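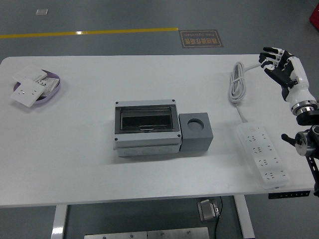 Sorting the electrical drawer: what we learned at the June swap table

If you have ever opened a drawer looking for a fuse and found three wall plates, a mystery adapter and a knot of cable instead, the June swap table was for you! We had more small electrical parts come in this time than at any swap so far, and I have been talking about it to anyone who will stand still.

A quick recap for those who missed it. Members bring in the clean, working leftovers from their home projects, we sort them, and everyone goes home with what they need. This round brought 294 pieces through the door in Dranby, and 87 of them had new owners before lunch. The rest are boxed and labeled on the shelves at Hellard Hall, and you are welcome to go through them at the July meeting.

Wall sockets were the big hit. People tend to buy one extra when they redo a room, then the extra sits in the garage for years. Domnica Rusu had the good idea of putting them out in shallow trays instead of deep bins, and it made such a difference. You can see the face of each one, turn it over to read the back, and set it down again without digging. I went straight home and did the same with my own (an old serving tray, very pretty, far too nice for the job). If you are bringing socket panels next time, please leave any printed label on. It saves a lot of squinting at tiny molded numbers, and the label is often the only way to find a matching one.

Then there were the enclosures. I had never given a plastic distribution box a second thought, and now I have opinions. The ones with a see-through hinged cover are lovely to use, as you can check what's inside without taking the lid off. Look for the round knockouts on the sides too. Those are the thin circles you push out where a cable has to come in, and a box with all of them still in place is worth more to the next person than one that has been opened up in every direction. Keep the lid screws with the box! We ended up with a jar of 14 orphan screws, and I would dearly love to reunite them with their lids.

Power strips need a little more care. Nelu Zamfir spent most of the morning looking them over, and he asked me to pass along what he checks:

Run the whole cord through your fingers with the strip unplugged. Any nick, flat spot or stiff section and it goes in the recycling pile.

Look into every outlet for scorch marks or browning.

Give it a gentle shake. A rattle means something has come loose inside, and we won't pass it on.

Six strips failed on the day, mostly for worn cords, and went off with the metal recycling. Nelu also showed several of us how to coil a cord in wide, easy loops – no tight wraps around the strip itself – and fasten it with a soft tie. I used to wind mine as tight as I could and felt quite proud of it, so that was a good lesson for me.

One more request on storage. Please don't mix electrical parts in with the plumbing bits. We got a bag from the Voicu Street cleanup with both, and it took two people half an hour to pick the washers out of the connectors. Separate bags, even sandwich bags, are perfect.

And a reminder that the swap is for parts only. If your project involves anything behind the wall, get a licensed electrician to do the wiring. Ask at the welcome desk and we can point you to a few that members have been happy with.

For July we are still looking for blank cover plates, junction boxes with their lids, and short extension cords in good shape. We have plenty of light switches, thank you, so hold on to those for now. Come early if you want first look at the trays!

Contact the newsletter desk | © 2026 Dranby Parts Swap | Back to top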